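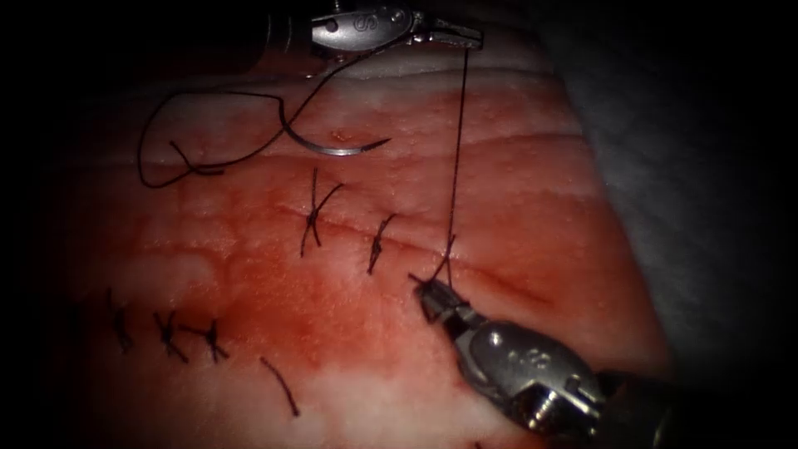 Suture practice on the tissue block, five stitches tied and one strand still without its knot.

Minutes of the February meeting, Lanitz Suture Practice Circle
Saturday, 10 a.m., upstairs room at Susik

I'm taking notes again, so you get them my way. We started on time, which I'm putting in writing because I missed the first ten minutes in January and heard plenty about it!

Last month's minutes
Accepted with one fix. I had written that we were switching to blue thread. We're staying with black, it's much easier to see on the pink and red of the tissue.

Stitching
Most of the morning went on this. We talked for ages about spacing (again, I know) and whether people should place all their stitches first and tie later, or tie each one as they go. The room leaned toward tying as you go. My own view is that it depends how long the incision is, but I was outvoted and I'm fine with it - mostly.

We also talked about tension. Keep the strand taut while you bring it up and away from the tissue, and hold it low down as well, close to where it goes in. A couple of people have been letting the lower end wander and then wondering why the knot sits crooked. And please keep track of your needle when you've got loose thread lying on the block. I say this as the person who snagged mine twice in one session.

Agreed: tie each stitch before starting the next, at least until April.

Tissue blocks
Jaline has put its prices up and our last order came to 223 with delivery. Nobody was thrilled. We like their blocks though, and the cheaper ones we tried in the fall tore if you looked at them wrong. Someone suggested using both sides of every block before it gets thrown out, and that went through without any argument at all.

Agreed: order 4 more from Jaline, then look at it again.

Money
We have 871 in the account before the new order. Room rent at Susik stays the same until summer, hooray.

Reading shelf
The Šťastný knot booklet is back! It was in my car the whole time, sorry. It's on the shelf by the door and can go home with anyone who signs for it.

Any other business
The gray drapes need washing and I said I'd take them this time. There was a request for a longer coffee break, which got the warmest support of anything on the agenda - we'll try twenty minutes in March and see if we still finish by noon.

Still open: whether to do a beginners' morning. We ran out of time, so it goes first on the list for March.

Closed at 12:10.

Share (4)
Comments (10)

Recent items
January minutes, with corrections
Needle holders: what we have and what needs replacing
How to sign out a booklet
Room dates at Susik through summer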